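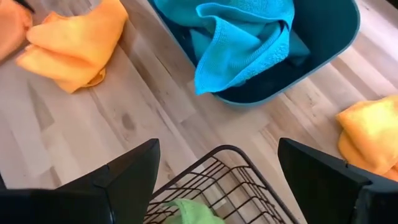 Tove Mikkelsen은 그리퍼 비교란 결국 수건이 사람을 비교하는 일이라고 적은 바 있다. 편집자들은 이 문장을 두 번 지웠고, 두 번 되살렸다.

**트루텔스카 천 분류 시험**(Trutelska)은 양팔 로봇의 그리퍼를 색깔별 천 정리 작업으로 견주는 비교 절차이다. Skovo의 평행 그리퍼를 시험하려고 2022년 2월에 처음 정리되었다. 채점표는 7개 항목이며, 그중 "우아함"은 점수를 준 사람이 아직 없다.

## 구성

작업대 양옆에 검은 로봇 팔을 한 대씩 달고, 천과 용기를 그 사이에 둔다. 용기는 청록색 통, 투명한 통, 검은 철망 바구니이다. 초판 규정은 "적당히 구긴다"라고만 했는데, 적당함을 둘러싼 논쟁이 시험보다 길었다.
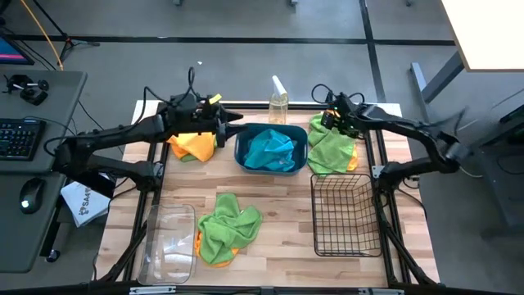
## 절차와 평가

한 회차는 약 30분이다. 파란 천은 청록색 통, 주황 계열은 투명한 통, 초록 천은 철망 바구니에 넣는다. 끝이 뾰족한 손가락은 얇은 주름을 잡기 좋으나 철망에 걸린다는 지적이 있다. Takumi Iwasaki는 손목 카메라와 고정 카메라를 함께 쓰자고 했고, 판정 시비는 그만큼 두 배가 되었다.

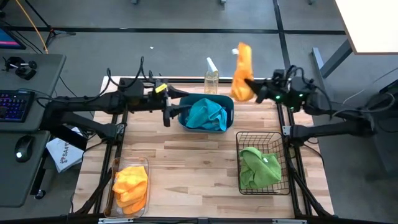 천을 떨어뜨리면 실격인가? 실격은 아니며, 같은 천을 다시 집되 해당 항목에서 감점한다.

Kovačević 제어기를 쓴 회차는 별도 표에 싣는다.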